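최종 수정 2021-04-23. 『로스틀로 수비대: 1729년 포위전의 병참과 항복』(쿠르니아와티 엔틸리 지음, 클러클리 출판부) 한국어판에 관해 들어온 문의를 주제별로 묶었습니다. 쪽수 표기는 모두 한국어판 초판 기준입니다.

# 자주 묻는 질문

## 책의 범위

### 이 책은 어느 시기를 다룹니까?

본문은 1729년 봄 바칼리스 강 도하부터 같은 해 9월 수비대의 무장 해제까지를 다룹니다. 1장은 예외로, 요새 축성 과정과 수비대 편제를 설명하기 위해 그 이전 시기를 요약합니다. 항복 이후의 포로 교환과 보상 소송은 마지막 장에서 간략히 언급하며, 별도의 연구로 다룰 계획이 있다고 저자가 후기에 밝혔습니다.

### 전투 경과를 중심으로 한 책입니까?

아닙니다. 포격과 돌격의 경과는 4장과 6장에 정리되어 있으나 전체 분량에서 차지하는 비중은 작습니다. 저자가 주로 다루는 자료는 창고 출납부, 배급 명령서, 군의관 보고서, 화약고 점검 기록입니다. 포위가 80일 넘게 지속된 원인을 성벽의 강도보다 식량과 땔감의 관리 방식에서 찾는 것이 책의 논지입니다.

### 기존 통설과 어떤 점이 다릅니까?

통설은 서문 능보의 붕괴를 항복의 직접 원인으로 봅니다. 저자는 능보가 무너지기 전에 이미 항복 조건의 초안이 작성되어 있었다고 주장합니다. 근거는 5장에 전문이 실린 부사령관의 서한 두 통입니다. 다만 두 번째 서한은 날짜 부분이 훼손되어 있고, 저자도 이를 추정치로 처리합니다. 이 추정에 동의하지 않는 견해는 5장 미주에 정리되어 있습니다.

### 폴빌 분견대는 왜 별도의 장으로 다룹니까?

폴빌 분견대는 요새 본대와 다른 보급 계통에 속했습니다. 급여와 빵은 폴빌 시 당국이, 화약과 납은 요새 병기창이 부담하는 구조였습니다. 두 계통의 장부는 단위와 회계 기간이 서로 달라 합산이 불가능합니다. 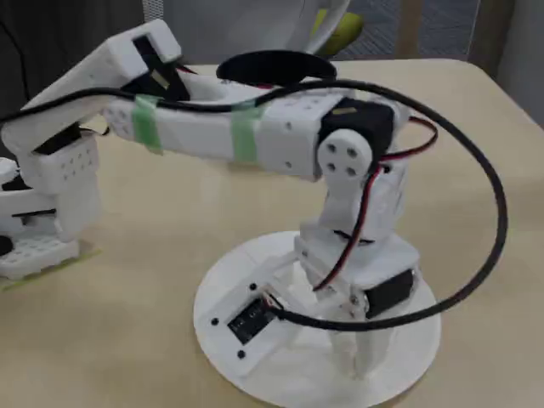 7장은 이 문제 때문에 본대 수치와 분견대 수치를 분리해 제시합니다. 표 안에서 두 수치를 더해 인용하면 급여 명부에 중복으로 오른 인원이 두 번 계산됩니다. 인용할 때에는 반드시 어느 계통의 장부인지 명시해야 합니다.

## 사료와 인용

### 원사료는 어디에 있습니까?

출납부와 명령서는 대부분 폴빌 시 문서고에 보관되어 있습니다. 병기창 문서 일부는 바칼리스 교구 기록실로 옮겨졌으며, 이관 당시의 목록과 현재의 보관 상태가 일치하지 않습니다. 책에서 목록에만 존재하는 문서를 언급할 때에는 문서 번호 앞에 별표를 붙였습니다. 별표가 붙은 문서는 저자가 실물을 확인하지 못한 것입니다.

### 문서 번호는 어떻게 읽습니까?

번호는 보관처 약호, 상자, 묶음, 장의 순서로 적습니다. 장 번호 뒤의 r은 앞면, v는 뒷면을 뜻합니다. 묶음 번호가 대괄호 안에 있으면 문서고의 정식 번호가 아니라 저자가 정리 과정에서 임시로 부여한 번호입니다. 열람을 신청할 때 대괄호 번호를 기재하면 접수되지 않으므로 부록 나의 대조표에서 정식 번호를 찾아야 합니다.

### 날짜는 어느 역법을 따릅니까?

수비대 문서는 구력, 포위군 문서는 신력을 사용했습니다. 본문은 모두 신력으로 통일했고, 원문을 직접 인용한 부분에서만 구력을 유지한 뒤 괄호 안에 신력을 병기했습니다. 서한이 수신 날짜보다 늦게 발송된 것처럼 보이는 사례는 대체로 역법 차이에서 비롯됩니다. 예외는 3장에서 다루는 정찰 보고서 한 건이며, 이 문서는 사후에 작성되었을 가능성이 있습니다.

### 도량형은 환산했습니까?

본문의 곡물, 화약, 납은 원문 단위를 유지했습니다. 로스틀로의 곡물 단위는 창고마다 용적이 달랐고, 동일 창고에서도 수북이 담는 방식과 평평하게 깎는 방식이 혼용되었습니다. 일률적인 환산은 오차를 감추는 결과를 낳는다는 것이 저자의 판단입니다. 부록 다에는 하한값과 상한값을 병기한 환산표가 있습니다. 배급량을 현대 열량으로 계산하려는 독자는 상한값과 하한값을 모두 사용해 범위로 제시하기 바랍니다.

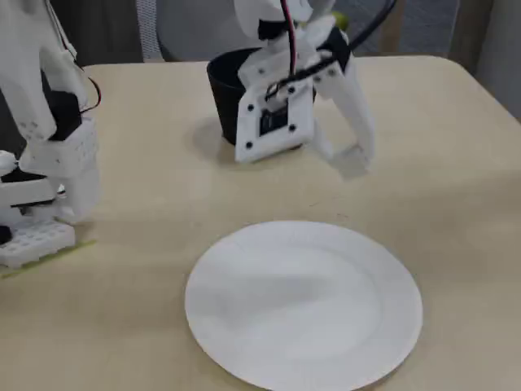
### 사망자 수가 장마다 다른 이유는 무엇입니까?

집계 기준이 다르기 때문입니다. 4장의 수치는 전투 중 사망자만을 포함합니다. 8장의 수치는 군의관 보고서에 따른 것으로, 병원에서 사망한 인원과 이송 도중 사망한 인원이 포함됩니다. 9장의 수치는 항복 당시의 점호 명부를 개전 시점의 명부에서 뺀 것이어서 탈영자와 행방불명자가 섞여 있습니다. 저자는 세 수치 가운데 하나를 확정값으로 제시하지 않습니다.

### 민간인 피해도 다룹니까?

부분적으로 다룹니다. 성내 민간인에 관한 체계적인 명부는 남아 있지 않습니다. 8장은 교구의 매장 기록과 빵 배급표를 이용해 추세만을 검토합니다. 매장 기록은 포위 중반부터 기재가 불규칙해지며, 기재가 없는 기간을 사망자가 없던 기간으로 해석해서는 안 됩니다.

### 책의 도표를 논문에 사용할 수 있습니까?

저자가 작성한 표는 출처를 밝히면 별도의 허가 없이 인용할 수 있습니다. 축성 도면과 지도는 권리 관계가 다르므로 클러클리 출판부 판권 담당에 서면으로 문의해야 합니다. 신청서에는 게재 매체, 언어, 예상 부수를 기재합니다. 회신에는 영업일 기준 10일이 걸립니다.

## 한국어판

### 원서와 내용이 같습니까?

본문은 원서 개정판을 완역한 것입니다. 차이는 세 군데에 있습니다. 첫째, 원서의 각주를 장별 미주로 옮겼습니다. 둘째, 축성 용어 해설을 부록 라로 추가했습니다. 셋째, 원서 6장의 포대 배치도에서 방위 표시가 뒤바뀐 부분을 저자의 확인을 거쳐 수정했습니다. 원서 초판과 대조하는 독자는 9장의 소제목 순서가 개정판에서 변경된 점에 유의해야 합니다.

### 고유명사는 어떤 원칙으로 표기했습니까?

지명은 현지 문서에 가장 자주 나타나는 형태를 기준으로 삼았습니다. 바칼리스는 강과 교구의 이름이 같으므로 문맥상 혼동될 때 ‘강’ 또는 ‘교구’를 붙였습니다. 인명의 철자가 문서마다 다른 경우에는 본인이 서명한 형태를 우선하고, 서명이 없으면 급여 명부를 따랐습니다. 이형 표기는 찾아보기에 모두 수록했습니다.

### ‘능보’, ‘반월보’, ‘사제’의 차이는 무엇입니까?

능보는 주 성벽에서 돌출한 방어 시설로, 인접한 성벽 면을 측면에서 사격할 수 있도록 설계됩니다. 반월보는 성벽 앞 해자 안에 독립적으로 세운 외보입니다. 사제는 해자 바깥의 완만한 경사면으로, 접근하는 병력을 은폐물 없이 노출시킵니다. 로스틀로의 사제는 북쪽 구간이 미완성 상태였고, 포위군의 첫 번째 평행호가 이 구간을 향해 굴착되었습니다. 단면의 예시는 부록 라에 있습니다.
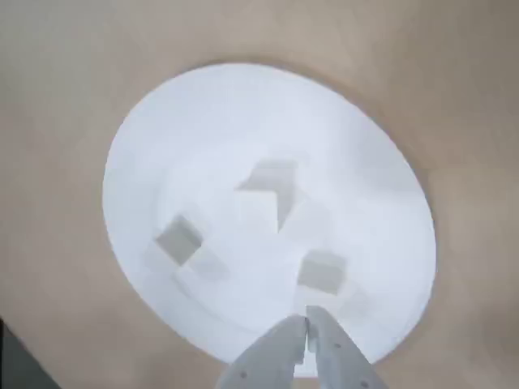
*흰 원형 접시 위에 놓인 회색 물체.*

### 계급 명칭은 현대 계급과 대응합니까?

정확히 대응하지 않습니다. 수비대의 ‘소령’은 계급이면서 동시에 요새 행정 직책이었고, 야전 부대의 소령과 지휘권의 범위가 달랐습니다. 한국어판은 직책을 뜻하는 경우 ‘요새 소령’으로 옮겨 구분했습니다. 포병 장교는 별도의 서열을 따랐으며, 5장에 나오는 지휘권 분쟁은 이 이중 체계에서 발생했습니다.

### 정오표는 있습니까?

있습니다. 현재까지 확인된 주요 오류는 다음과 같습니다.

- 2장: 보급로 지도의 범례에서 여름 도로와 겨울 도로의 선 모양이 서로 바뀌었습니다.
- 5장: 미주의 문서 번호 가운데 앞면과 뒷면 표시가 잘못된 항목이 있습니다. 본문의 인용문에는 영향이 없습니다.
- 7장: 급여표 제목에 ‘본대’라고 인쇄되어 있으나 ‘분견대’가 맞습니다.
- 부록 나: 병기창 문서의 상자 번호가 한 줄씩 밀려 있습니다. 수정된 표를 출판부에 요청할 수 있습니다.

오류를 제보할 때에는 쇄, 쪽, 행을 기재하고, 사료의 판독에 관한 이견이라면 근거 문서의 번호를 함께 적어 주십시오. 판독에 관한 이견은 저자에게 전달되며, 채택 여부가 결정되기 전에는 정오표에 반영되지 않습니다.

## 구입과 열람

### 어떤 판형으로 나와 있습니까?

양장본과 전자책이 있습니다. 양장본에는 접지 지도가 포함되며, 전자책에서는 같은 지도가 네 장으로 나뉘어 실려 있습니다. 전자책의 쪽 번호는 화면 설정에 따라 달라지므로 학술 인용에는 장과 미주 번호를 사용하는 편이 정확합니다. 보급판 출간 일정은 정해지지 않았습니다.

### 접지 지도만 따로 구할 수 있습니까?

지도는 낱장으로 판매하지 않습니다. 파손이나 누락이 있으면 구입처를 거쳐 교환을 신청합니다. 지도는 포위 개시 시점의 지형을 복원한 것으로, 이후 굴착된 평행호와 갱도는 점선으로 표시되어 있습니다.
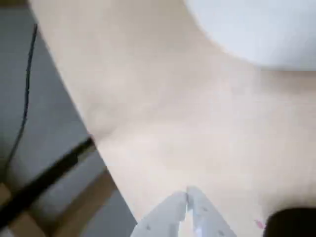
점선의 굵기는 굴착 시기를 나타내며 참호의 실제 폭과는 관계가 없습니다. 갱도의 위치는 포위군 공병 장교의 일지에 기록된 보폭을 기준으로 복원되었고, 서쪽 구간은 일지의 해당 면이 없어 빈칸으로 남겨 두었습니다.

### 도서관 단체 구입은 어떻게 신청합니까?

기관명, 납품처, 수량, 필요한 서류의 종류를 적어 클러클리 출판부 영업 담당에게 보내면 견적서가 발송됩니다. 100부 이상의 주문은 제본 일정을 확인한 뒤 납기가 정해집니다. 전자책의 기관용 사용권은 동시 접속 방식으로 제공되며, 개인용 파일을 기관 서버에 올리는 것은 허용되지 않습니다.

### 강의 교재로 일부만 복사해도 됩니까?

수업 목적의 이용 범위는 해당 교육기관에 적용되는 규정을 따릅니다. 한 장 전체를 배포하려면 판권 담당의 사전 허가가 필요합니다. 5장의 서한 전문은 문서고와의 계약에 따라 별도 배포가 제한되므로 신청 대상에서 제외됩니다.

### 저자에게 직접 질문할 수 있습니까?

사료에 관한 질문은 출판부를 통해 전달할 수 있습니다. 영어로 작성한 질문은 그대로 전달하고, 한국어 질문은 편집부에서 번역합니다. 가계 조사 및 특정 인물의 복무 이력 확인은 저자가 응하지 않으므로 폴빌 시 문서고의 열람 창구에 문의하기 바랍니다. 문의할 때에는 인물의 이름 외에 소속 중대와 알려진 철자 이형을 함께 제출해야 명부 검색이 가능합니다.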